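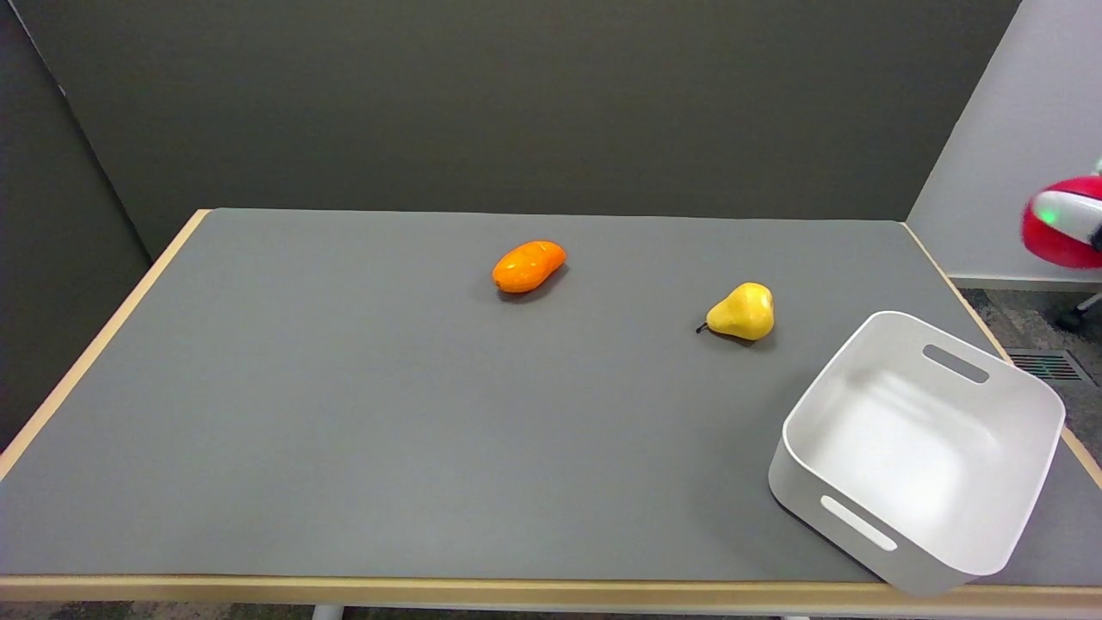
Robots in Small Workplaces
Handout for Session 12: The bin fault at the Malside bench
Prepared by Lumturie Pavlović, Fuscombe

Please read this before the session and bring your own notes from the practical. We will use the first half for discussion and the second half for the written fault report.

1. The task

The task is a simple sorting task. The arm must pick each fruit from the grey mat and release it inside the white bin. In our programme it is called the Malside task, after the bench on which it was first set up. The fruit are presented one at a time or in pairs, with free space between them, so that grasping is not the difficult part. The mat gives a plain background and the camera finds the fruit without much trouble.

The program has six steps: find the fruit, choose the grasp, close, lift, move to the release point, open. After the last step the arm returns to the waiting position and the program writes one line in the log. Keep these steps in mind, as we will come back to the fifth and the sixth.

2. What happened

The fault occurred in December, during a long run without changes to the program. The run was supervised by Ermira Ionescu, who has kindly allowed me to use her notes.

Up to cycle 371 the log shows only successful cycles. In cycle 371 the arm lifted a pear, moved to the release point and opened. The pear touched the rim of the bin, rolled over the outside wall and fell to the floor. The log for this cycle says "placed". The next cycle started in the normal way.

Ermira saw the pear fall. She wanted to take it from the floor before somebody stepped on it, and she bent down beside the table. She did not press stop first. The arm was already travelling to the release point with the next fruit, and the gripper passed above her shoulder at a distance which she later estimated as the width of a hand. She then stood back and pressed stop. There was no injury and nothing was broken.

In her notes she writes: "I was thinking of the pear. I was not thinking of the arm, because the arm had been correct all morning."

I ask you to read this sentence twice. It is a very honest sentence and most of this session is contained in it.

3. Two different faults

In the first discussion many students speak about "the fault" as one thing. Please separate them.

Fault A: the fruit was released in the wrong place.
Fault B: a person was inside the reach of the arm while the arm was moving.

Fault A costs us a pear. Fault B could cost much more. A was the occasion for B, but B could also happen on a day when A does not happen, for example if a person wants to straighten the mat. If we repair only A, then B is still waiting.

4. Fault A: the release point

The release point was taught by hand at the beginning of the week and saved as a fixed position relative to the base of the arm. The program does not look for the bin. It knows only where the bin was.

A bin of this kind is light and has handle slots, so people naturally take hold of it and move it. It was carried away to be emptied and put back several times during the run. Each time it came back in a slightly different position or at a slightly different angle. When we measured after the stop, the near wall of the bin was 14 cm from the place where it stood on the day of teaching, and a corner of it stood over the front edge of the table. The release point was now almost above the rim.

Note that the error did not appear suddenly. The bin had wide walls and was forgiving, therefore the small displacements were hidden. A fruit which falls near the wall inside the bin and a fruit which falls in the middle both give the same word in the log.

This brings us to the log itself. The word "placed" was written when the gripper reported that it was open. It means "I have opened at the release point". It does not mean "the fruit is in the bin". The author of the program (this was me) chose the word too quickly. When you name a state in your own program, name what was measured. We have since changed the word to "released".

5. Fault B: the person near the arm

At this bench the floor on the open side of the table is not marked and there is no light curtain. The rule on the wall card said: "Stop the arm before touching the bench." Ermira did not touch the bench. She bent down to the floor next to it. Following the exact words of the rule, she did not break it.

I do not want you to write "operator error" in your report and finish there. Please consider:

The rule named the bench, but the danger is the space which the arm can reach.
The stop button was on the left side, and the fruit fell on the right side.
The program gave no pause between two cycles in which a person could come closer.
Nothing told the person that the next cycle had begun. At this speed the arm is very quiet.

6. What we changed

The bin now has a marked position on the table, well away from the edge, and there are two low stops which it is pushed against.

Before each cycle the camera checks that the rim of the bin is where it is expected. If it is not, the arm does not start, and message 613 is shown. You will meet this message in the practical. Do not clear it before you have looked at the bin.

After the release the camera takes one more look, and only if the fruit is seen inside does the program write "placed".

The card has a new text: "Stop the arm before any part of you is inside the line." The line is on the floor, and it continues under the table on the side where things can fall.

A second stop button was fixed on the right side.

Ermira proposed one more rule, which I support: a fruit on the floor stays on the floor until the arm is stopped, also if it is in the way and also if visitors are present.

7. Questions still open

The camera check has its own weakness. In the Ovness group they found that a strong reflection on the rim could be read as a displaced rim, and the arm refused to start although the bin was correct. After several such refusals people begin to clear the message without looking. We do not have a good solution yet. The chapter by Ivanov in the reading pack describes the same habit with door switches on older machines.

8. To prepare

Write a fault report of one page. Use the headings: what was expected, what was observed, what the log says, what was measured afterwards, proposed change. Keep "observed" and "supposed" in separate sentences.

Then choose one message or state name from your own program and write down exactly which signal produces it. Bring this on paper, as the screens will be switched off for the first part.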